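Course handout: Looking After Office Computers
Unit 4 – Heat, dust and settings
Wednesday, September 16, 2020

Reading for this unit: Brynjólfsdóttir, chapter 15. The Histcombe worksheet is due at the next session.

1. Why heat matters

A processor turns nearly all the power it uses into heat. The heat passes through the metal cap, across a thin layer of thermal paste, and into the heat sink. The paste fills tiny gaps between the two metal surfaces. Air in those gaps carries heat badly.

Old paste should be cleaned off before new paste goes on. Use a lint-free cloth and isopropyl alcohol. Let the surface dry fully.

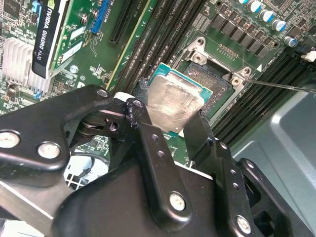
Steinar Kárason objected that replacing paste on a fixed schedule wastes time, and that he would leave a machine alone until its temperatures went up. Either approach is fine for this course, as long as you keep a temperature log. A reading of 60 degrees Celsius under load is no cause for worry on most desktops.

2. Dust

Dust blocks the fins of the heat sink and slows the flow of air. Power off, unplug the machine, and hold the fan blades still while you use compressed air. Check the filters at the same time. In the Histcombe case there were 19 desktops in one room, and most of the complaints were about noise – the fans were running fast to make up for clogged filters.

3. Clock and settings

A coin cell on the motherboard keeps the clock running while the computer is unplugged. When the cell gets weak, the date may reset and saved startup settings may be lost. Write down any custom settings before you take the old cell out. Match the type printed on it.

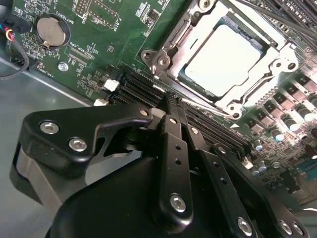
4. For next time

Finish the worksheet and read page 124 on power supplies. Bring your temperature log.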